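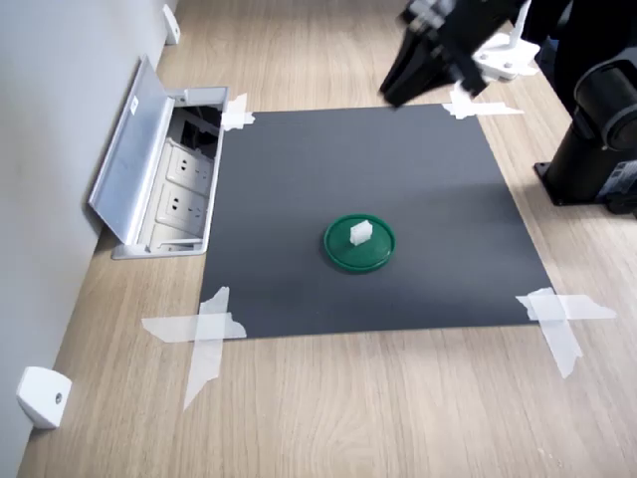
3.2 Damp in the sand heap

Sand first. Most batching errors on small sites start in the heap, before the mixer is even switched on. Damp sand bulks, so a full bucket holds less sand than it looks, and the mortar comes out too rich. Known for years. Rarely corrected for. We gauged by volume throughout, same bucket, struck level, 4 sites. Prutia and Olo kept the heap sheeted, the others left it open. 441 batches logged in all, October only. Moisture taken by pan drying, 60 minutes, from the middle of the heap and not the skin. Skin readings were useless, they followed the weather of the last hour.

The bricklayers did not like the struck bucket. Too slow.
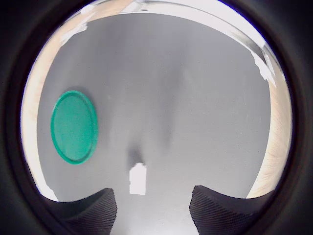 Declan Bloxham put it more bluntly, saying that a gang on price work will always use the shovel and that any method needing a level bucket is dead by dinner time. Fair point, and we have no answer to it beyond pre-bagged sand, which costs more. Shovel batching was therefor logged seperately and is left out of the table.

On the open heaps the first mix of the morning was the worst. Overnight rain, then sand dug from the bottom edge. By the third mix the men were into drier stuff and cutting the water back by eye, quite well too.

Figure 3. Round green lid on the dark grey mat, gripper above.
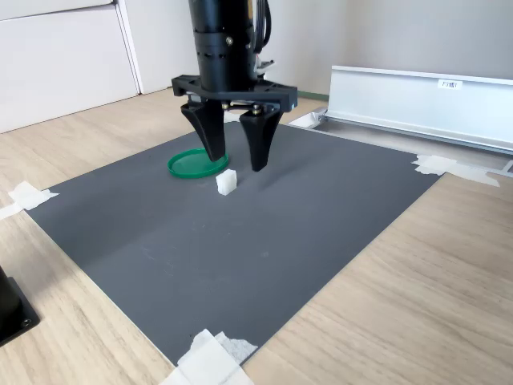 Sheeting helped, though less than we hoped. Water still ran in underneath where the ground fell towards the heap. A raised base at Olo fixed most of that. Cement content we did not test directly, see 3.4.

Comments

Bevan Lockyer: Which sand though? Soft building sand bulks far more than sharp in my experience.

Sheila Staniforth: Would like to see the shovel figures even if they are rough.

Related
Gunawardena: retempering mortar after the tea break
Pan drying on site, a short note
Joint colour and water content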